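Ullness sets out equipment plan for hand-held gripper programme

May - Ullness, which develops pick-and-place software for household and small warehouse use, has published the equipment plan for the next stage of its manipulation programme. The plan covers hand-held grippers, spare parts, storage and one fixed robot cell, and replaces the rental arrangement used during the trial stage.

Under the plan the company will buy 63 hand-held grippers over two orders. The first order is for 17 units, to be accepted and put into use before the second is released. All units will be supplied by Skistel to a single specification, with interchangeable jaws and replaceable finger pads. Mixed hardware was the main source of rework in the trial stage, and the new specification allows no variation in jaw length or pad thickness within an order.

Pads are budgeted as consumables. An initial stock of 800 will be held at the Drernton depot and issued in pairs. Screws, jaw arms and cables are listed separately as repair parts, with a minimum stock level for each. A gripper that needs more than two jaw replacements will be withdrawn and used for parts.

"We priced the grippers correctly in the first budget and the pads badly," said Kadri Ramanauskas, equipment planning lead at Ullness. "A pad is a cheap part, but a worn one changes the grip, and then the recording has to be done again. Pads now have their own line and their own reorder point."

Recording work will continue in furnished rooms as well as at the depot. Tasks in the current set include packing and unpacking open boxes, handling cables and bags, and moving small bottles and cartons. Operators use ordinary household goods, so no budget has been set aside for purpose-made test objects.
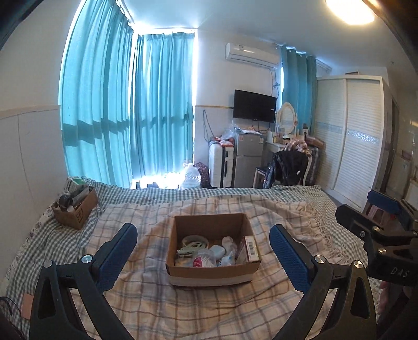
Hand-held gripper with blue textured pads, and an open cardboard box of small items on a bed.

The fixed cell will be built by Tóth and installed at Drernton. It consists of one arm, a table, guarding and a control cabinet, and will take the same jaws and pads as the hand-held units. Ullness considered buying two cells at once - the unit price was lower - but floor space and electrical supply at the depot would both have needed work. A second cell remains an option in the contract and does not form part of the approved spend.

Each recording site will receive a storage case, a charger and a printed check sheet. Grippers are to be inspected after every 200 recordings, with jaw alignment, screw tightness and pad wear entered on the sheet. Sites without a spare unit will be supplied from Drernton.

Delivery of the first order is due to begin once the acceptance tests have been agreed with Skistel. Suppliers wishing to quote for cases, chargers or repair parts may request the specification from the Ullness purchasing office.

ENDS

Notes to editors

Prices are not disclosed under the terms of the supply contracts.

Enquiries: Kadri Ramanauskas, Equipment Planning, Ullness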